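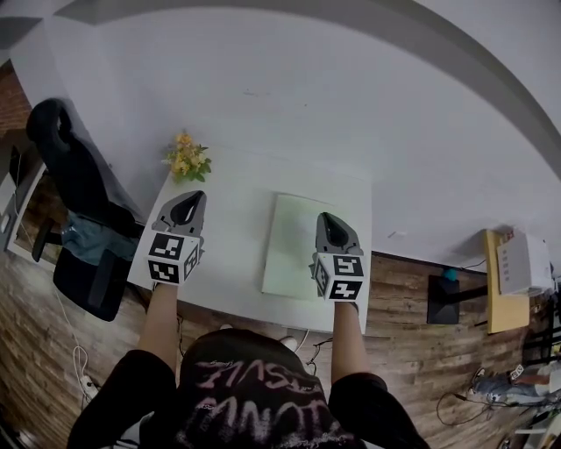 Hidstead Handheld Study: Frequently Asked Questions
Updated June, by Georges Karaki

What is the study testing?
Whether a robot arm can learn a two-handed table task from people using hand-held grippers, with no robot present while the examples are recorded. The comparison is against examples recorded the usual way, by steering the arms remotely.

What are the square markers for?
Tracking. Each gripper sits on a cube with a printed marker on its faces. Software called Devuline finds the markers in the video and works out where the gripper is and which way it points. With several faces marked, at least one usually stays in view when the wrist turns.

Why not track bare hands?
We tried it first. Fingers hide each other, and the robot doesn't have fingers. With a gripper in each hand, the person is limited to what the arms can do.

How many examples did you record?
200 per task, for 2 tasks. Each person practiced for 20 minutes before anything was kept.

Did it work?
For picking up and placing, the arms trained on hand-held examples did as well as those trained by remote steering. For handing an object from one gripper to the other they did worse. Most of the failures were in timing: one side let go early.

Does the room matter?
Less than we expected. We left ordinary clutter in place and varied the lighting. Strong glare on a marker is still a problem, and those recordings get thrown out.

Can I use the data?
Yes, for research. Write to the Hidstead group and say which task you want. The files hold head-camera video and the gripper paths. Raw audio is not included.

Comments

zferraro: Do you smooth the gripper paths before training?
Georges Karaki: Lightly. Heavy smoothing made the grasps late.

mk_bench: Matte label paper fixed most of our glare. Laser prints were the worst.

pdelft: Any plan to repeat the handover task with more examples? 200 seems low for that one.
Georges Karaki: Yes, that is next.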